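Clidley Adult English Program
Minutes of the grammar teachers' meeting, Wednesday, 4:00 p.m., Room 14

Present: eight teachers, with the coordinator in the chair.

1. Minutes of the last meeting
Approved with one correction. "Past participle" in item 3 should read "present participle."

2. Articles unit
The Level 2 test on a, an and the was given at both sites. Most errors were with "the" before place names. The Espinoza Street group did better on "an" before a silent h. It was agreed to move "an hour" and "an honest answer" into the first lesson.
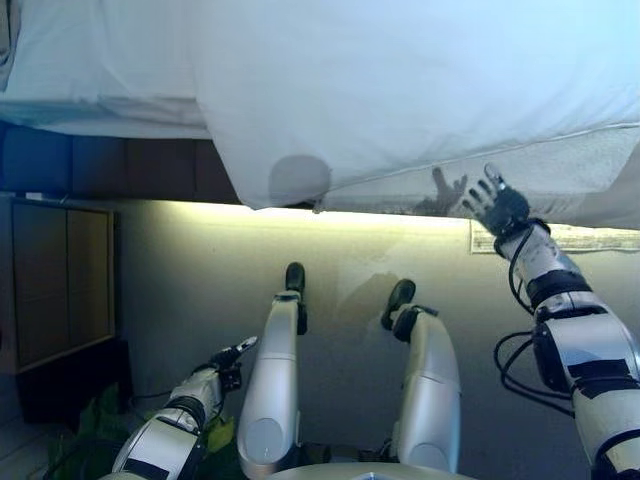

Should "a" and "an" be taught by spelling or by sound?
By sound. Students should say the next word aloud before they choose, so that "a uniform" and "an umbrella" are kept apart from the start. The Emo workbook gives the spelling rule on its first page - teachers will cross it out and write the sound rule in the margin.

3. Countable and uncountable nouns
The list of uncountable nouns is too long for Level 2. It will be cut to 60 words. "Advice," "furniture," "luggage" and "homework" stay in. "Hair" moves to Level 3. 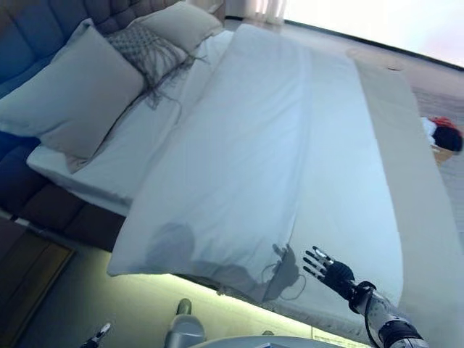
4. Osetti worksheets
The shared folder now holds 863 worksheets, many of them copies. Each teacher will go through one letter group and delete the repeats before September. File names should start with the level, then the topic.

There was some discussion of the answer keys. Several give only one answer where two are correct, as in "She went to school" and "She went to the school." 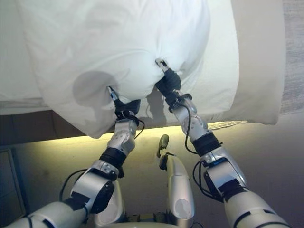 Both answers will be accepted on the test if the sentence gives no other clue, and the keys will be changed to show this.

5. Next meeting
Same room and time. Bring marked copies of the Level 2 test.

The meeting closed at 5:10 p.m.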